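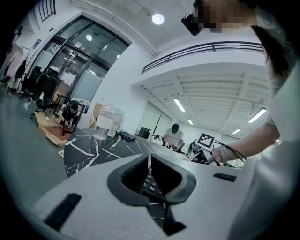
Chair assembly at the far side, black marble-look table in the foreground.

Kirkberg Mivdale table, $179, reviewed June 9, 2020

I wanted a table that looked like it belonged in a hotel lobby and cost like it belonged in my place. The Mivdale is black with bold white veins, and the veins are the whole personality. It went together in roughly 2 hours, most of them spent by Charoen on a step the leaflet covers with one grey arrow.

The top has been fine. Water bottles, jugs and plant cuttings have all lived on it, and a folded cloth wipes it down well enough. Fingerprints show up beautifully, if you collect those. Dust too. Crumbs are practically on exhibit. 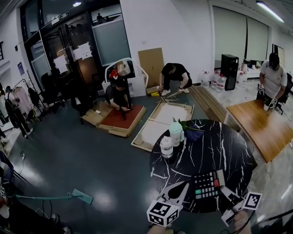

Calculator on the Mivdale, honey-brown wooden table next door.

Put it beside plain wood and it does look a touch overdressed. Kulap prefers the wooden one and has told me so in every possible tone of voice. It's also a rotten colour for finding anything dark - I have patted my way across it for a pen more than once.

Delivery was slow, the cardboard was endless, and the spare bolts came in a bag labelled for some other table. I'd still buy it again, though I'd wait for the August sale. Two stars off for the leaflet.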